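## 3. What ends up in the bottom of a bin

I should say up front that I didn't set out to write a section on bins. The study was supposed to be about block sets (who mixes them, who sorts them, how long a shared set stays complete), and the bins were just where the blocks lived. But I spent so much of the winter leaning over them at the Nullmont workshop that they kept creeping into my notes, and by December I had more pages on the containers than on the toys. So I'm giving them their own section!

Let me start with how people put things away. At both of our sites, Nullmont and Lerkena, almost everybody tips or drops blocks into a bin, and almost nobody stacks them. I'm going to call this "loose storage," which is a fancy name for letting things land where they land. We logged 549 put-aways over the whole study, and I coded each one from my own notes and then went back and coded them all again a few weeks later, mostly to see how often I disagreed with myself (more than I'd like, especially on whether a block was "leaning" or "lying"). I ended up merging those two codes for the counts in the next section, but I kept the difference in the written notes, and I still think it matters.

Why does it matter? Well, a long block in a bin with sloping walls doesn't behave like a long block in a shoebox. In a shoebox it can lie flat or it can stand in a corner, and that's pretty much the whole menu. Sloping walls give it somewhere to rest at an angle, and once one block is propped up there, the next one has a neighbor to slide against. I got into the habit of sketching the layout before anyone picked anything up, and the sketches from a bin with only a few blocks in it are the ones I like best. You can read every piece. In a full bin I gave up on sketching altogether and just wrote "heap."
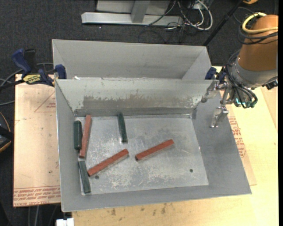
**Figure 2.** Red and green blocks in loose storage in a gray sheet-metal bin, with a second bin behind it.

Figure 2 is a good one for talking about direction. There are three blocks in each color, and they point all over the place: one green block is close to upright against the left wall, a red one leans right beside it, and two other reds lie on diagonals that don't quite match. If I'd only written down "six blocks, mixed," I would have lost all of that. The left side is also a lot busier than the right, and that kind of lopsided layout is the reason I added a left/right column to the coding sheet, which I wish I'd done from the first day. (The early sheets have it scribbled in the margin, and not very neatly.)

I also want to say something about the metal, as I'm fond of it. The floor in Figure 2 is scratched and scuffed all over, with a couple of small round holes, and there's a big ragged worn patch on the inside of the back wall. I can't tell you what made any particular mark, and I'm suspicious of anybody who says they can. What I did do was ask people at both sites whether a beat-up bin changed how they used it. The answers were pretty consistent! People told us they felt fine about dropping blocks into a worn bin, and several said a shiny one would make them set things down more gently. We tried to follow this up with a smooth-sided bin from Bevan, but we only had it for 2 weeks, and the people using it spent most of that time commenting on how new it was.

Sound came up too, and I hadn't planned for it. Sheet metal is loud. The Lerkena group moved their bins onto a wooden table in the hope of quieting things down, and opinions were split on whether that did any good. I didn't have a meter with me, so all I've got is a page of people saying "clang" in different ways.

One last note on color. Our blocks are based on the Norar set, and the site at Nullmont held 200 of them in all. I had assumed the dark green ones would be harder to spot than the brick-red ones against gray metal, and I'd still bet on that in poor light, but our search times were too uneven to lean on and I've left them out of the main tables. They're in the appendix, next to the raw sketches, for anyone who wants to have a go at them.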